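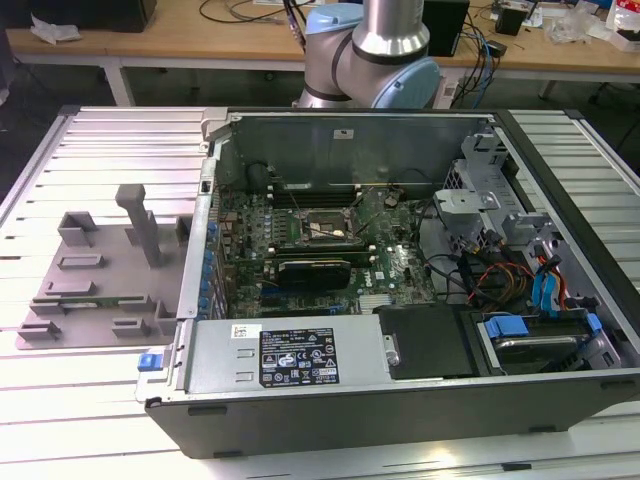 Cell 2, open tower on the slotted platform, socket empty.

Minutes, Working Group on Handling Rules for Robot Disassembly and Reassembly
April meeting, Hakow site, start 9:30 a.m.
Chair: Saskia Ormsby
Notes: Kristýna Koubek

1. Minutes of the last meeting
Accepted with one fix. The Kravets checklist was listed as approved and should have read "approved for trial."

2. Trial results from the Stitisness line
Really encouraging numbers this time! The log now holds 1394 socket operations, of which 398 were run under the draft rules. Kristýna went through the draft-rule runs one by one and found 3 stops, all of them called by the operator before any contact with the pins. The group was delighted with how early those stops came, and asked that the stop notes be kept word for word in the annex. They are very good reading for anyone new to the work.

3. Draft rule 6, bare sockets
Agreed text: "While a CPU socket is open and empty, no tool or finger passes over it at less than the set clearance, and the arm stays at reduced speed." Long and lively talk about what the set clearance should be. Hakow uses a bigger figure than Kravets and both teams like their own. Left blank in the draft until both have sent their reasons in writing.
Power leads and data cables are to be tied back or checked for slack before the arm moves over the board. Agreed without a vote.

4. Draft rule 7, retention bracket screws
This took most of the morning and was the best part of it. The draft now says that the driver tip must be seated in the screw before any turning starts, that the gripper must not rest on the processor while a screw is being turned, and that screws are worked in the order given in the board maker's manual. Where the manual is silent, the site writes down its order and sticks to it.
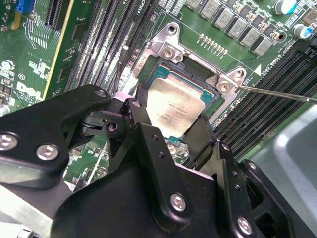 Saskia asked whether "seated" could be judged from the wrist view alone, and said she would rather see a force reading written into the rule as well. Kristýna was strongly in favor. The Ikano team already logs force on every screw and offered to share its template, which got a round of thanks.
Agreed: wrist view plus force reading, both saved with the run.

5. Static control
Grounding of the platform and the gripper to be checked at the start of each shift and after any tool change. Over 4 hours without a check means the cell stops. Kravets asked for the wording to cover fixture plates too. Added.

6. Actions
Hakow and Kravets: clearance reasons, in writing.
Ikano: force log template to the whole group.
Kristýna: clean copy of rules 6 and 7, with the stop notes annexed.
Saskia: book the Stitisness cell for a repeat run using the new rule 7.

Closed 12:10 p.m. Next meeting at Kravets, in May.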